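Rami Moussa on buybacks, bad guidance and why he reads the footnotes first

Posted Monday, May 1, 2023

Caught Rami Moussa between two calls. He had a sandwich in one hand and the Skenham annual report in the other, printed out, coffee on the cover. He runs a small fund, value stuff mostly, and he has been grumpy about earnings season for as long as I've known him.

So, buybacks. Skenham spent 400 million dollars on its own shares last year and the share count barely moved. How?

"Options," he said. "They hand out stock to the management, then they buy it back with your money and call it returning capital. Returning it to who?"

He doesn't hate buybacks as such. If the stock is cheap and the cash is really spare, go ahead. His gripe is with timing. Companies buy when they feel rich and the price is high, then stop the minute it drops. Sarngate did just that. Bought all the way up, quit in September, and then went out and borrowed.

"Look at the debt table. Page whatever it is, near the back. They've got notes due in 2037 paying for shares they bought at the top. Someone will still be paying for that party when the CEO is long gone."

I asked if anyone reads the debt table. He laughed. Not much of a laugh.

What about adjusted earnings? He put the sandwich down for this one. Nokwood, he says, has had "one-time" restructuring costs every year he's followed it. "If I buy new tires every year, that's not one time. It's tires."

His method is dull and he knows it. Start at the footnotes. Then cash flow. Then the pay section, to see what the bosses get paid for, since that tells you which number is going to look good. Letter to shareholders last, if at all. He started doing it this way in 2000, when he was new and lost most of his savings on a company with a great letter.

Does he ever sell on the guidance call? No. He'd rather wait 2 days and read the transcript, when teh music has stopped. Tone of voice fools people, he thinks, him included.
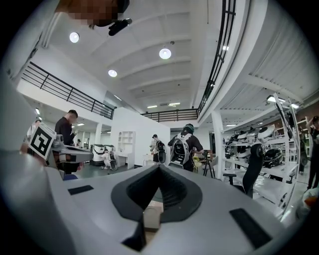 Iwasaki sees the whole thing differently, and told me by phone that the footnotes are mostly old news by the time they print, that the price has moved already, and that a fund which waits for the transcript is just paying more to feel careful. Buybacks get a pass too. Better the cash goes to shares than to some silly merger.

I read that back to Moussa. He shrugged.

"Sure, mergers are worse. That's a low bar though. And old news is fine by me, most people havent read it."

Is he buying anything right now? A little. Won't say what. Not Sarngate, he'd want to see a year of debt coming down first, and a finance chief who answers the question that was asked.

Then his phone went and he took the report with him.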